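트리라르(Trirar) 헤어드라이어 석 달 쓴 후기

1월부터 썼으니까 이제 할 말 좀 있음. 바빠서 짧게 씁니다.

일단 무게. 생각보다 가벼움. 하루에 손님 여덟아홉 명 말리면 손목이 먼저 가는데 이건 저녁까지 버틸 만했어요. 손잡이가 가는 편이라 손 작은 디자이너들이 특히 좋아함. 손 큰 사람은 좀 헛도는 느낌 난다고.

바람은 셈. 어깨 아래로 오는 긴 머리, 숱 많은 분 기준으로 전에 쓰던 거보다 확실히 빨리 끝나요. 근데 1단이랑 2단 차이가 너무 큼. 1단은 약하고 2단은 앞머리 다 날라감. 중간이 하나 있었으면. 앞머리 볼륨 잡을 땐 그냥 예전 거 꺼내 씁니다.

온도는 세 단계. 탈색모엔 무조건 중간 이하로. 제일 뜨거운 건 진짜 뜨거워요, 두피 가까이 대지 마세요. 찬바람 버튼은 누르고 있어야 되는 방식이라 엄지가 아픔. 왜 고정이 안 되는지 모르겠음.

소음... 조용하다고 광고하던데 글쎄. 음이 높아서 손님이랑 얘기하려면 결국 목소리 키우게 됩니다. 매장 음악은 안 들림.

노즐 두 개 들어 있고 자석식. 착 붙는 건 좋은데 롤브러시로 당기다 부딪치면 돌아가요. 디퓨저는 따로 사야됨. 펌 손님 많은 매장이면 이거 꼭 계산에 넣으세요. 우리는 나중에 알아서 한 번 더 주문함.

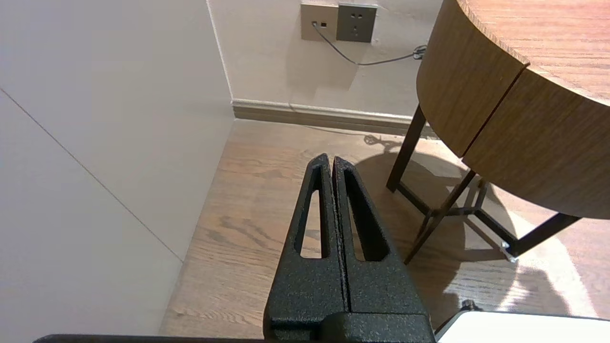 검은 그리퍼와 둥근 나무 테이블

필터 청소는 뒤 커버 돌려서 빼면 됨. 일주일에 한 번은 해야 해요. 안 하면 바람 약해지고 탄내 비슷한 거 올라옴. 커버가 뻑뻑해서 처음엔 고장난 줄 알았네요. 젖은 손으로는 절대 안 열림.

코드 길이는 넉넉. 경대 두 칸 건너까지 감. 대신 선이 뻣뻣해서 걸어두면 자꾸 꼬이고, 고리도 너무 작아서 우리 매장 걸이엔 안 들어가요. 서랍에 넣고 씁니다.

AS는 아직 안 맡겨봄. 질루트빌(Jillutville) 지점은 스위치 때문에 한 번 보냈는데 열흘 걸렸다고 하니까 예비용 하나는 있어야 될듯.

장점: 가벼움, 빨리 마름, 코드 김
단점: 찬바람 버튼, 풍량 단계, 디퓨저 별매

집에서 쓰실 분한텐 좀 과해요. 매장용으로는 추천. 숏컷 손님 위주면 굳이 안 바꿔도 되고요. 다음엔 부카디노비치(Vukadinović) 고데기 후기 올릴게요, 그건 아직 테스트 중.

5월 2일 작성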